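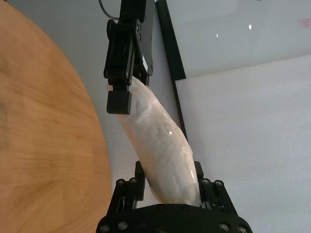
Home About Archive Packing & Moving Contact

The soft stuff always gets you

Posted Tuesday by Floor Hermans

I've read a lot of packing advice this month and most of it seems to be written by people who sell boxes. Glasses get four paragraphs. Plates get a diagram. Anything soft gets "simply roll and wrap", as if a rolled thing has ever stayed rolled because somebody on the internet told it to.

My sister-in-law Lotte is moving in October and asked me how to wrap the small white things: flannels, bags of cotton wool, the cot padding she refuses to give away. She'd already been sold a "textile protection kit" from Dunix. It cost more than the flannels did. As far as I can tell it's clear plastic and a leaflet.

I'm not against clear plastic. You can see what you've got, and it keeps the dust off if the van people are the sort who drag boxes through a garage. What I doubt is the claim that it saves space. A soft bundle in film is lumpy. It's fat at one end and pinched at the other, and two of them never sit side by side in a carton the way they do in the brochure. Push them in and you get a gap in the corner that you end up filling with a sock. 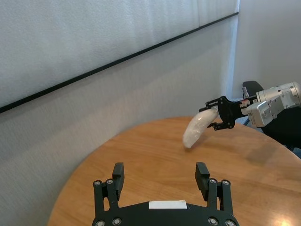 Does it matter which way you wrap a long, soft bundle?

Less than the leaflet claims. Roll it along its length, leave spare film at one end only, and twist that end shut so there's something to pick it up by.

Dunix wants you to tape both ends and then the middle. I tried that on an old pillowcase and needed scissors to get back in, which rather defeats the purpose when it's eleven at night and you're looking for a flannel. Lotte skipped the tape altogether and hers came undone in the car. I use a bit of string. Grey, from the drawer, no brand.

The table matters more, in my opinion, and I've never seen it mentioned. A round wooden table is a lovely colour to work on and a nuisance for packing. There's no corner to square anything up against, and whatever you've rolled heads for the edge the moment you reach for the string. I've ended up standing everything on its end while I tie it.
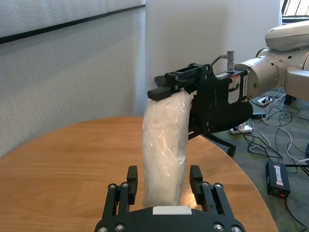 Standing them up does show you which ones are wrapped too loosely, I'll give it that. A slack one slumps. Then you have to decide whether you care, and by the second evening I mostly didn't.

Lotte has since been quoted for a "soft goods specialist" through Tradeo. I asked what the specialist does that a person with a roll of film doesn't, and the reply used the word "solution" 2 times and didn't answer me. She hasn't booked. She's got 50 metres of film left from the kit and a cupboard she hasn't opened yet, so I expect I'll be over there again with my string.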